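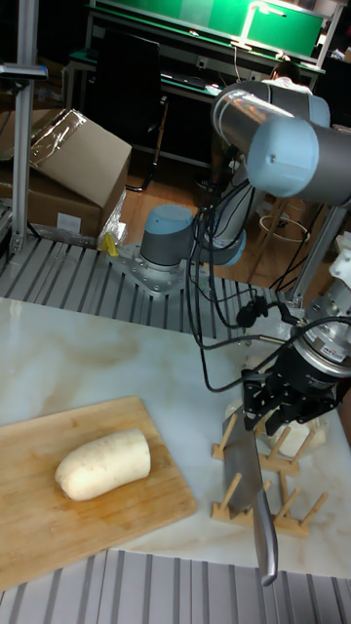
Knife in the gripper, radish on the board, dish rack off to the right.

Search this site Search

Teaching your planner that it's holding a knife

Posted by Morenike Olatunji
Monday, December 6, 2021
41 shares 7 comments

If your planner thinks the arm ends at the gripper fingers, everything works great until you pick up something long. Then it hands you a lovely smooth path that drags the long thing straight through a dish rack. I've had a bunch of emails asking how I deal with this, so I'm writing up the whole setup: attaching the knife as a collision object, giving it its own tool frame, and sorting out which contacts are allowed and which ones should stop the show.

I'm using Wundari for planning and Citik for logging and replay, but most of this carries over to whatever you run. You'll need a working arm model, a calibrated fixed camera, and a gripper that already opens and closes on command. If you're still fighting with camera calibration, go do that first (my March post covers it) and come back.

Step 1: Model the knife with two boxes

Please don't start with a fancy mesh! I did, and it made collision checks slow and didn't buy me anything. I use one thin box for the blade and a second one for the handle. Measure the real knife with calipers, then add 3 mm on every side of the handle and 5 mm around the blade. Put the origin of the object where the fingers will close, because then the grasp offset is zero and you have one less transform to get backwards.

Save it in your objects folder with a name you'll recognize in a log six months from now. Mine is called kitchen_knife_big. Very creative, I know.

Step 2: Attach it when the grasp is confirmed

The attach call should happen after the gripper reports that it has stopped on something. If you attach when you send the close command, a missed grasp leaves you with a phantom knife on the arm, and the planner will politely steer around things for no reason. My sequence goes like this:

close gripper
wait for the stopped-on-object flag
read the finger width
if the width is within 1.5 mm of what I expect, attach kitchen_knife_big to the wrist
otherwise open, back off, and try again

When you attach, pass both fingers as touch links. Forget this and the planner sees the knife colliding with the gripper, decides the start state is invalid, and refuses to plan anything at all. I'd guess half of the emails I get are this exact problem.

Step 3: Add a frame on the cutting edge

Planning to the wrist and doing the offset math in your head is a good way to ruin an afternoon. Add a frame called blade_edge in the middle of the cutting edge, with z pointing in the direction of the cut and x running along the blade. Now you can ask for "blade_edge, 40 mm above the board" and let the software do the rest.

Check it before you trust it. I tell the arm to rotate around blade_edge while keeping the frame's position fixed, with nothing near it and the speed turned way down. If the edge wanders around in a circle, your offset is wrong. Mine was off by 11 mm the first time – I had measured from the wrong side of the flange.

Step 4: Put the rest of the table in the scene

The board, the tabletop and the dish rack all go in. The rack is the annoying one, with all those little upright pegs. The depth points I get on thin stuff like that are full of holes, so I don't use them for the rack at all. I draw one solid box around the whole thing and pad it by 2 cm. You lose the space between the pegs, but while the arm is carrying a knife you don't want it in there anyway.

Things that move, like the radish, come from perception. I crop the point cloud to the area over the board, drop everything within 4 mm of the board plane, and fit a cylinder to what's left. A thick piece of radish is about as friendly as it gets for this. Creamy white on a light wood board isn't the best contrast for a color-based method, though, so I go by height and leave color out of it.

Step 5: Allow only the contacts you want

For the transit moves, nothing is allowed to touch the knife except the fingers. For the cutting move, I allow knife-to-radish only, and I set the lowest blade_edge height to 1 mm above the board. The last bit down to the wood is handled by the force controller, with the planner out of the loop. Two things to watch:

Turn the allowed contact off again when the cut is done. Put it in a cleanup block so it runs even if the move fails.

Don't allow knife-to-board in the planner "just in case." You'll get an approach path that comes in sideways along the board, and it will be technically valid.

My force loop runs at 100 Hz, fast enough for slow cuts on a vegetable. If you want quick chopping you'll need more than that, and probably a different post from a different person.

Step 6: Replay a big batch before you move anything

Citik lets you feed saved scenes back through the planner with no arm connected. I ran 1,708 of them, shifting the radish and the board around each time, and 1,643 came back with a plan. Nearly all the failures had the board pushed close to the rack, where the padded box leaves no room for the wrist to turn. You can shrink the padding or you can move the rack. I moved the rack in the model, got a much better result, and then had to remember to move the real one too.

When the replays look good, run the transit moves at 10 percent speed with the stop button in your hand. Keep people away from the arm's reach on those first runs. Then bring in the cutting move by itself.

Common errors

"Start state in collision": check the touch links from step 2.

Plan found but the wrist flips halfway through: add a joint limit on the last joint, or a path constraint on blade_edge.

Object still attached after release: your detach call is probably using the old name. Renaming the object file got me with this one twice.

The config files go up next week, once I've cleaned out the comments I left for myself.

7 comments Share Print

Contact Copyright 2021 Morenike Olatunji Back to top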